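Costby workshop, cell 4 – two-arm robot, pole handling
Monthly inspection, May
Checked by: Demetrio Herrero
Procedure: Quintana 139, cell rules

1. Emergency stop, both buttons pressed and released. OK
2. Arm covers and joint bands, no cracks or loose screws felt by hand. OK
3. Gripper bracket screws tightened to mark. OK, one needed a small turn.
4. Speed limit in teaching mode. OK, same value as in April.
5. Floor line around the cell. NOT OK. The paint is worn near the door and a visitor would not understand where to stop. Please repaint.
6. Cables on floor. NOT OK. Thin wires must go in a cover or along the wall. I asked for this last month also.
7. Sheet on work table. To improve. It has folds and it hangs over the front edge to the floor near the arms. Fix it flat with clips and cut what is too long.
8. Long parts. The rule says the operator checks the height above before each lift. The Lusness card on the wall does not say this – I will write it in. 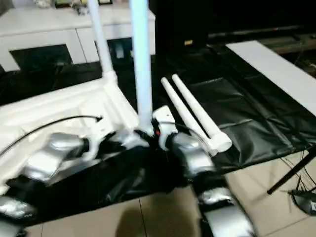 Items 6 and 7: wires on the tiles, sheet over the table edge.

9. Log book signed by each shift. OK, except page 367, no signature.

Result: can be used. Items 5 and 6 to be closed before next inspection.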